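Proyecto Misomska - Registro de incidencias
Taller de automatización, grupo Sutesard
Incidencia: la apertura de pinza registrada no coincide con la apertura real
Componente: pinza manual, módulo de lectura de apertura
Prioridad: alta
Estado: resuelta, pendiente de revisión en la próxima sesión
Abierta: 9 de diciembre

Síntoma

En la tarea de recogida de vasos, la señal de apertura se queda plana en el tramo final del recorrido. Con los dedos separados al máximo el valor se satura antes de llegar al tope mecánico. Al cerrar sobre un vaso la lectura vuelve a moverse, pero con retardo respecto al vídeo. El modelo entrenado con estos episodios cierra tarde y empuja el vaso en lugar de agarrarlo.

Afecta a los episodios grabados con la configuración nueva. Los de octubre, con el soporte anterior, no presentan el problema.

Entorno

Firmware de lectura: Braduder, rama de pruebas
Conversión de episodios: scripts propios del grupo
Objetos: vasos de varios tamaños y materiales, tumbados
Superficie: puf rectangular con manta de cuadros

Reproducción

1. Colocar los vasos tumbados sobre la manta, con las bocas en orientaciones distintas.
2. Arrancar la grabación con la pinza cerrada.
3. Abrir hasta el tope, aproximar, cerrar sobre el vaso más cercano.
4. Comparar la curva de apertura con los fotogramas del mismo episodio.

El fallo aparece en todas las repeticiones. No depende del vaso elegido.
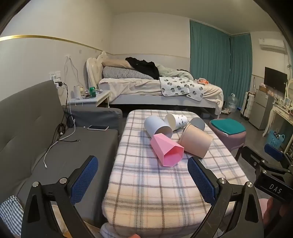 Tarea de vasos. Dedos separados, vaso rosa hexagonal delante con la boca hacia la cámara.

Pruebas realizadas

a) Cambio de cable de datos. Sin efecto.

b) Revisión de las almohadillas azules. Se sospechó que el relieve rozaba al cerrar y falseaba el cero. Se midió el cero con y sin ellas: misma lectura. Descartado.

c) Grabación sobre mesa rígida, sin manta. La saturación se mantiene, así que la superficie blanda no interviene. Sí cambia otra cosa - sobre la manta los vasos ruedan menos - pero eso corresponde a otro ticket.

d) Volcado del valor crudo del sensor antes de la conversión. El crudo sigue subiendo hasta 3.078 con la pinza en el tope. El valor convertido deja de crecer mucho antes. El sensor funciona y el error está en la conversión.

Causa

El fichero de calibración cargado era el del soporte anterior, con un límite superior más bajo. Todo lo que pasa de ese límite se recorta. El script de arranque busca la calibración por nombre de carpeta y la carpeta se copió entera al montar la configuración nueva, con el fichero antiguo dentro.

El retardo al cerrar es el mismo error visto desde el otro lado: la curva no se mueve hasta que el crudo baja del límite.

Solución aplicada

- Calibración repetida con la pinza en cerrado y en tope, 2 pasadas, y fichero nuevo guardado en la carpeta correcta.
- Comprobación añadida al arranque: si el crudo supera el límite del fichero, la grabación se detiene con aviso.
- Episodios afectados reconvertidos a partir del crudo. No hace falta volver a grabarlos.

Verificación

Episodio nuevo con la misma tarea: la curva llega al tope sin tramo plano y el cierre coincide con el vídeo. Falta reentrenar y repetir la prueba de agarre con el brazo.

Pendiente

- Borrar la copia antigua del fichero en el portátil de Sitompul.
- Anotar en la guía del taller que la calibración se rehace al cambiar de soporte.
- Cerrar el ticket cuando la prueba de agarre salga bien.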